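Kusley Bench Log - README

What you get: 125 episodes of two robot arms moving small blocks at our packing bench, plus the notes of the people who used to do the moving. The notes are longer. Read them first.

Each folder is one attempt. Failed attempts are kept, over Priit Mockus's objections. 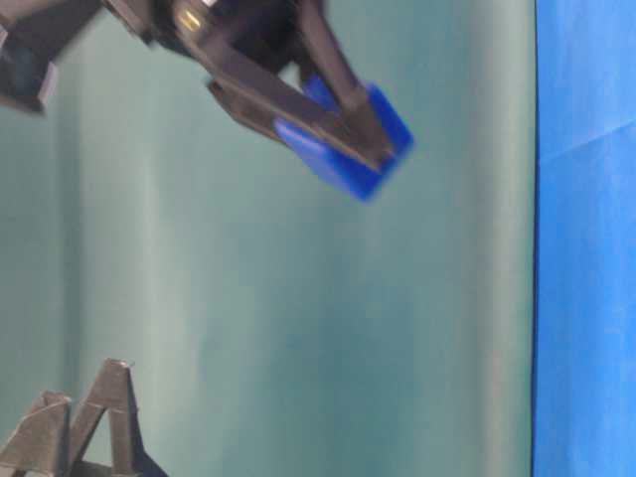
Blue block in the gripper.

Changes at the bench

Before September, Ilze Navickas and Vimala Pinto sorted by hand. Now they reset the blocks, label the episodes and tell the arms to stop. Ilze's new title has the word "supervisor" in it. Her pay grade has yet to hear the news.

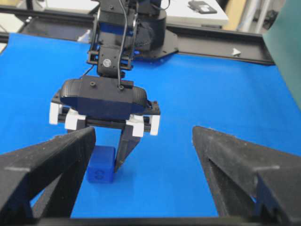
Labels are "ok", "slow" and "Vimala did it". The last covers 23 episodes and should be left out of any success rate, however tempting. Breaks are still logged - the arms take none, but the people resetting for them do, and management needed nearly 8 weeks to see the connection.

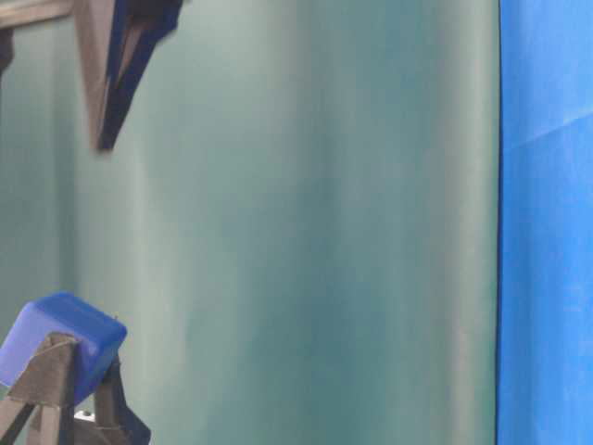

Known problems

Side-view files have motion blur. Timestamps drift after lunch. Notes by Aivar Navickas are partly about parking.

Use

Free for research. Please don't cite it as proof that a bench can run without staff. Corrections go to Vimala, mornings only.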